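29th May

Covering boards for the Clirnley order, second go at the corners. Bench by the window, heater off, both doors shut to keep the dust out of the glue.

Picking up from the last entry: the first set came out flat on the face but bulky at the corners, and two of them would not stand straight when put on their short edge. Clirnley want these as loose dividers for their sample shelves, so standing up matters more to them than anything else. They will be pulled out and pushed back all day by people who are not looking at what they are doing. The face can have a slight wave in it and they won't mind. A board that rocks they will send back.

Cores are the same batch as before. Went through the stack and set aside the ones with a crushed edge. There is more crushing along one long side than the other, which I think is from how they were strapped for delivery. Asked the supplier to stop putting the strap straight onto the board and to use a strip of card under it. No answer so far.

Fabric: used the Kotian again for the main run and put the Tenine on a couple for comparison. Kotian is the thicker one, dark grey, with a soft face that hides the turn-over line well. Tenine is thinner and a bit lighter in color, turns much more easily at the corner, but shows every lump in the glue. Under the strip light you can see the spreader marks through it. With the window light coming from the side it is worse. I would not use Tenine for anything a customer handles up close unless we change how we put the glue down.

Corners. Three ways tried:

First, the straight miter we always do. Cut at 45 degrees a board's thickness away from the corner, fold the long sides, pinch, fold the short sides. Fine with Tenine. With Kotian it leaves a hard little knot right at the tip, and that knot is what the board rocks on. Pressing it longer made no difference. Hitting it with the bone folder made it shiny, and the shine doesn't brush out.

Second, rounding the core first. Took the point off each corner with the coarse block, four or five strokes, then one pass with the fine. Then gathered the fabric around the curve in small pleats on the back, pushed down one at a time with the awl. Slow, but the edge came out smooth and there was no knot. The board stood on its short edge by itself on the glass plate, no rocking when tapped. The pleats make the back thicker at the corners, so the back lining has to be cut a bit smaller than we have been cutting it, or it rides up over them.

Third, same rounding but with the pleats trimmed off after they had grabbed. Thinner at the back. But I cut through into the turn on one of them and had to strip it. In a run of any length we would lose a few that way. Not worth it for the small gain.

Going with the second. Rounding should be slight. I went too far on one and it started to look like a playing card, and next to the squarer ones on the shelf it looked like a mistake. Made a little template from an offcut of brass and hung it on the nail with the others. Please put it back on the nail.

Glue. The new tub is thinner than the last one. Left the lid off for a while, which helped, then forgot it and it skinned over at the rim. Spread on the core only, never on the fabric. Any glue on the Kotian goes through to the face and dries as a dark patch. Lost one board to a thumbprint this morning. Tried to lift it with a damp cloth and spread it. Wash hands between gluing and turning, even when it feels like a waste of time.

Open time felt shorter than the label says, most likely the warm room. By the time I had done three corners the fourth was only just tacky. Better to glue the face, lay it, press it, and come back to glue the turns as a separate step. It adds a trip to the press but the corners get fresh glue. 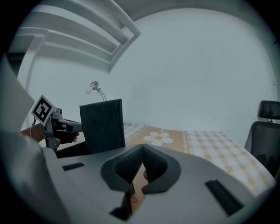
Covered board, dark grey, standing upright. Corners only slightly rounded.

Pressing. Kotian marks if it goes straight against the steel. Put the silicone sheet on the face and a layer of the old blanket over that. With the blanket alone we got a faint weave pattern pressed into the face, which came out partly with steam. With both there was no pattern. Do not use the blanket with the burn in it, the stiff part prints.

Left them under the press through lunch and most of the afternoon. Took the first ones out too soon and they started to curl toward the front as they dried, because the face was covered and the back wasn't. Put the linings on and they came back nearly flat. The ones that stayed in and got their linings the same day were flatter from the start. So: line the same day. If there isn't time to line, don't cover.

Standing test. Same as last time – short edge down on the glass plate, tap the top edge with one finger, see if it goes over or settles. All the pleated ones settled. The mitered Kotian ones rocked, some a lot. The Tenine ones stood but one leans, and I think that is the core rather than the cover. Checked it against the square and the short edge is off by a hair. We should be checking cores before covering and I have added it to the sheet on the wall.

Also tried them on the shelf we knocked up to Clirnley's drawing. The slots are a bit tight for Kotian. The pile drags going in, and after going in and out enough times the bottom edge starts to look rubbed. It brushes up again with the stiff brush but they are not going to brush their dividers. Either they widen the slots or we put a strip of tape along the bottom edge. I favor the tape. Bjartur Egilsson thinks they should widen the slots and says tape will collect fluff and look dirty in a month. He may be right. Made one board with the tape and will leave it in the shelf by the door, where everyone can pull it in and out on the way past. Please do.

Bjartur also picked up on the color. Under the window the Kotian from the new roll is a shade colder than what is left of the old roll. In the strip light I can't see it at all. If the order is cut across both rolls there will be mixed greys side by side on the same shelf. Cutting everything for Clirnley from the new roll, and the old one goes to the Wultstead job, which is all separate pieces in separate rooms.

Nap direction: mark the back of every piece with a chalk arrow before cutting. I turned one around without noticing and it looks like a different fabric from the rest when they are lined up. Arrow points to the top of the board. Chalk, please, and keep the pencil away from it. Pencil came through on the Tenine.

Figures for the quote, as they stand tonight. Clirnley want 300 for the first delivery and have talked about 2,000 over the year if their other branches take it up. I would not promise the larger number on the pleated corner until we have timed a proper run. A full day with two people at the bench should give 40 finished boards if the cutting is done beforehand, less if it isn't. Press space is the limit and not hands. A second set of press plates would help more than a third person.

Cutting waste is high with the nap all one way. Worked out a layout on brown paper that gets an extra row from the width if we take the turn allowance down a little on the long sides. It is pinned up behind the guillotine. Haven't tried it on real fabric. The turn would be narrow but the lining covers it.

Price of Kotian goes down if we order 100 meters at a time. Where we would keep it is another question, as the rack is full and it can't stand on end or the inner layers slump.

Left over for next time:

Time a run of pleated corners from start to finish, including hand washing.
Try the brown paper layout on the tail end of the old roll.
Make up one board with a thinner core, to see if it fits the slot without tape.
Ask Clirnley whether the label goes on the face or the edge. Their drawing shows it in both places.
Fresh blade in the rotary cutter. The current one is skipping a thread every turn of the wheel, same spot each time, so it has a nick.
Find the good stiff brush. The one in the jar is shedding.
Look at the tape edge for fluff in the first week of June.

The boards from today are on the long shelf, good ones to the left with the linings facing the wall. The mitered ones are in the crate under the bench. Don't throw them out, I want to strip a couple and see how far the glue went into the core. The thumbprint one is on the desk and can be used for testing the steam iron on.

Glue tub lid is on. Press is open and wiped down.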